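Search this site
Enter keyword Go

Curnilcombe cake class returns with a longer course and a new teacher

11 Nov 2019
By Perla Contreras

The evening cake decorating class in Curnilcombe will start again in March, after a gap of more than a year, and it will run for 14 weeks instead of eight.

Marisol Jaramillo, who owns the Quezada bakery on Dronton Road, will teach it. She takes over from the previous instructor, who moved away last summer. The class is open to adults and to anyone over 12 who comes with a parent.

There are 20 places. Sign-up opened last week and 37 people have already asked to join, so names will be drawn. Anyone who misses out goes on a list for the fall course.

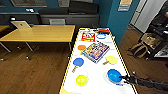 The first four weeks cover the basics: leveling and filling a layer cake, making buttercream that holds its shape, and getting a clean edge with a bench scraper. Fondant comes after that. Jaramillo plans to spend three full evenings on modeled figures, mostly animals and small children, as those are what her customers order for birthdays and christenings.

"People want to start with the bear," she said. "I make them cover a board first. If you can cover a board with no bubbles you can do nearly anything else in the course."

Students will work on fake cakes made of foam until week nine. Jaramillo said this keeps the cost down and lets people scrape off a bad coat of icing and try again. From week nine on, each student brings a baked cake from home. She will hand out a recipe for a plain vanilla sponge that is firm enough to carve, but any firm cake will do. Nuts are not allowed in the room.

The fee is $364 for the full course. That covers icing, fondant, gel colors, boards and foam forms. Students need to bring an apron, a small rolling pin, a turntable if they own one, and a box to carry their work home. Piping tips can be borrowed during class and must be washed and returned the same night.
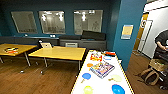 Small, colorful items on a long white table.

Two evenings are set aside for sugar flowers, which were not part of the old course. Jaramillo learned to make them while working for Wirnen, a wedding cake shop in Dronton, before she opened her own bakery. Roses and sweet peas are on the plan. Peonies may be added if the group moves quickly — she said they take a long time to dry and do not always survive the trip home.

The last evening will be a showing of finished cakes, with each student making one cake of at least two tiers. Family members can come. There is no judging and there are no prizes. The old course ended with a contest, and Jaramillo said she would sooner use the time to cut the cakes and eat them.

Past students asked for help with pricing, so one session late in the course will look at how to work out the cost of a custom cake, including the hours. It will also go over deposits, delivery, and what to do when a customer changes the design two days before a party.

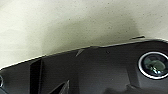
A close look at a pale, finely speckled surface.

Forms are at the bakery counter and can be handed in there during opening hours. Phone sign-up is not available. People whose names are drawn will have one week to pay, and after that the place goes to the next person on the list.

Classes run from 6:30 to 9 p.m. Parking is behind the building — use the side entrance, as the front door is locked after six.

Recent items
Curnilcombe bake sale moves indoors
Reader recipe: brown butter pear loaf
Quezada bakery sets holiday pie order dates
How to store fondant between projects
Dronton cookie swap looking for more bakers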